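Stories > Short Fiction > The Offset

23 Jun 2023
By Granell

The bug had a number, 1,179, and it had been open since August. It said the arm in the Clemberg lab sometimes stopped short. It reached for a thing on the table, closed its fingers on air, and reported success.

I was hired in the spring to work on the planner, which was fine. I read the planner for a week and found nothing wrong with it except the names of the variables. Whoever wrote it had called the gripper "hand" in one file and "claw" in another, and in a third file, late in the project by the look of it, "him."

The software was called Koval. The company was Stindero. We had two floors over a tire shop and the lab was on the lower one, so you worked with the sound of the air wrenches coming up through your shoes. My desk was next to the window. The arm was next to the wall, and at night, when I ran the test set, I turned my chair so I could watch it.

The test set was 132 reaches. Go to the object, close, lift, put it down, go back. I would start it after supper and read the log as it came in. Most lines said GRASP OK. I had learned not to believe that line, so I wrote a small tool that saved the wrist camera view just before every close, with the planned point and the width of the fingers written to a file beside it. It took me an evening. I should have written it the first day.

After that I spent my nights looking at pictures of tabletops.

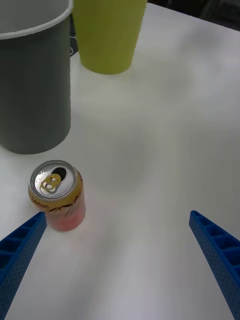
You get used to that view. The fingers are always there at the bottom, blue, coming in from the corners, and after enough hours you start to feel they are yours. I would catch myself leaning to one side in the chair. I knew where I would put them. The planner had its own idea, and I would open the file and compare, and write the difference in a column.

Sometimes the difference was nothing. Then it was 2 millimeters, then 10, then nothing again. I sorted the column by object, by time of day, by how far the arm had to stretch. I sorted it by whether the tire shop was open. I was a little ashamed of that one, but I did it.

My father called during one of the runs. He wanted to know if I had eaten and whether the machine was working yet. I told him it thought it was. He said he had known a number of people like that. He had driven a delivery truck most of his life and his left eye had gone bad slowly, over years, and he told me he never noticed. He only noticed that he had started parking crooked. He would get out and look at the truck and be annoyed at the truck.

"What did you do?" I said.

"I parked a little to the right of where I thought I should."

"Did that work?"

"Until they gave me a different truck."

When he hung up I went looking in the calibration code. The transform from the camera to the wrist was loaded once, at startup, and it was correct. Then, four calls down, in a function named smooth_pose, there was a line that added a small constant to x if the reach was longer than a certain length. No comment. I looked it up in the history. It had gone in the August before, one day ahead of the bug report. The commit message said "fixes left miss, old mount."

The old mount was in a drawer under the bench. I had seen it when I was looking for tape. It was bent.

I took the line out and started the set from the top. It was past eleven. The arm went out over the table, stopped, and the fingers came together. I didn't look at the log. I got up and stood by the wall and watched it, one reach after another, and somewhere in the forties I sat down on the floor.

In the morning I wrote up the change. The form wanted a root cause and gave me one line for it. I typed "left eye," looked at that for a while, and deleted it, and put in the name of the function.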